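Entraide Loline > Maison et travaux > Murs et peinture

Peinture mate qui marque au moindre frottement, faut-il tout reprendre ? 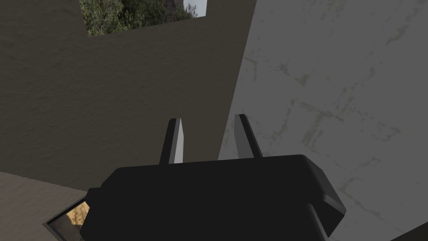

Le problème

Posté par marlou_54 le 21 septembre 2023

Bonjour à tous,

J'ai repeint mon entrée et le couloir en avril avec une peinture mate achetée chez Castaño, blanc cassé, deux couches sur une sous-couche universelle. Le rendu était très bien au début. Depuis, chaque frottement laisse une trace : un sac qui passe, une manche de manteau, le dossier d'une chaise qu'on déplace. Ce ne sont pas des rayures, plutôt des marques brillantes ou légèrement grises selon l'angle. Si je passe une éponge humide, la trace grise part mais il reste une auréole lustrée, parfois pire que la marque de départ.

Le mur est en plaques de plâtre, environ 40 m² en tout. Je n'ai pas envie de tout refaire. Est-ce qu'on peut passer un vernis incolore par-dessus ? Ou une couche de satin directement, sans poncer ? J'ai encore un demi-pot de la mate d'origine.

Merci d'avance.

3 réponses

tontonplatre

Ce que vous décrivez s'appelle le lustrage. Une peinture mate contient beaucoup de charges et peu de liant, la surface est rugueuse à petite échelle. En frottant, on écrase ce relief et la zone se met à renvoyer la lumière. L'éponge fait la même chose, surtout le côté vert, à bannir complètement.

Pour le vernis incolore, je déconseille. Sur un grand mur on voit toutes les reprises, et beaucoup jaunissent un peu sur du blanc cassé. J'en ai posé un dans une cage d'escalier à Durkovton, on a fini par tout recouvrir l'année suivante.

Vous pouvez repasser une couche de finition plus résistante sans décaper. Dans l'ordre :

Lessiver légèrement avec une lessive sans rinçage, ou une lessive classique bien rincée, de bas en haut pour éviter les coulures.
Laisser sécher jusqu'au lendemain.
Égrener au grain 240, à la main, sans insister, puis dépoussiérer avec un chiffon à peine humide.
Appliquer 2 couches de velours ou de mat lessivable, en respectant le temps de séchage du pot.

Le velours est un bon compromis dans un couloir. Le satin tient mieux encore, mais il fait ressortir les bandes entre les plaques, surtout avec une fenêtre au bout ou des appliques. Si vos joints ne sont pas parfaits, vous allez les découvrir.

Sur le pot, regardez la classe de résistance à l'abrasion humide : classe 1 pour un passage, classe 2 à la rigueur. Les peintures d'entrée de gamme sont souvent en classe 3 ou au-delà, ça va pour un plafond.

Gardez votre demi-pot pour un placard. Les retouches en mate sur une mate déjà vieillie de quelques mois se voient presque toujours.

kikou-deco

Moi j'ai mis du papier peint et je suis tranquille. Sinon un soubassement en lambris, il y en a chez Stesovia.

perrine.b

D'accord avec tontonplatre pour la méthode. Deux choses à ajouter.

Vous n'êtes pas obligé de reprendre toute la hauteur. Les marques sont en général concentrées entre la plinthe et la hauteur d'épaule. Chez moi j'ai tracé une ligne au niveau à 1,10 m et peint la partie basse en velours, dans une teinte un peu plus soutenue. Deux teintes franchement différentes, sinon la différence de brillance donne l'impression d'un raté. Retirez le ruban de masquage avant que la deuxième couche soit sèche.

Et avant d'acheter, faites un essai sur un coin caché, par exemple derrière une porte. Laissez passer trois ou quatre semaines, puis frottez avec un chiffon microfibre mouillé. Une acrylique est sèche au toucher en une heure ou deux mais elle continue à durcir pendant plusieurs semaines, donc évitez de nettoyer vos murs trop tôt.

marlou_54

Merci pour vos réponses. Je vais partir sur le velours en partie basse, les joints du couloir ne sont pas terribles donc pas de satin. Je garde le haut tel quel pour l'instant. Est-ce qu'il faut aussi égrener derrière le radiateur ou je peux m'en passer ?

tontonplatre

Derrière le radiateur, un simple dépoussiérage suffit si la peinture n'y est pas lustrée.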